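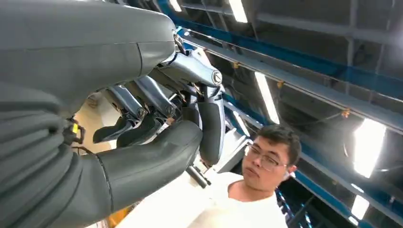
Gray forearm, silver joints at the wrist.

Senan McGrath
March 30, 2019

A few notes on Gurnia, the quiz show, for those asking when it comes back.

Season 3 starts in July. The channel has put up the month but no day yet. I'll post it when they do.

Same format as before. Two teams, 30 questions, and the losing captain picks the topic for the next show. Episodes still run an hour with ads.

Olvera is not coming back as a category. It was the map round, where you had to place a town from three clues. I liked it but it ran long, and most teams passed.
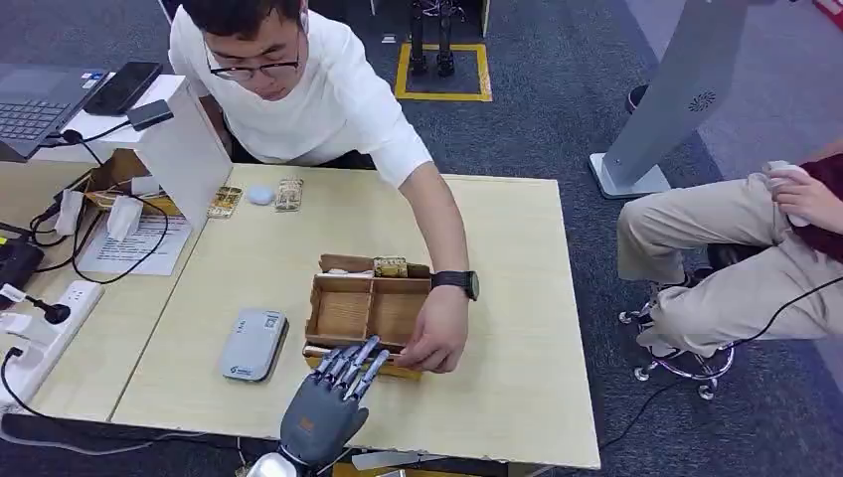
Hand and wooden box, with a snack pack on the back edge.

The top score is still 2563, from the Sarnby team in the season 2 final. Second best is well behind that. Lowest winning score was 956, in the episode where both teams missed the whole music round.

Someone asked if you can watch the old ones. Season 2 is on the channel's site. Season 1 was up for a while and got taken down. I don't know why.

If you're new, start with the season 2 opener. The host explains the rules again and the pace is better than in season 1.

Skolau, the spinoff with the kids' teams, is a separate show and has no date. Please stop sending me the fan poster, it has last year's times on it.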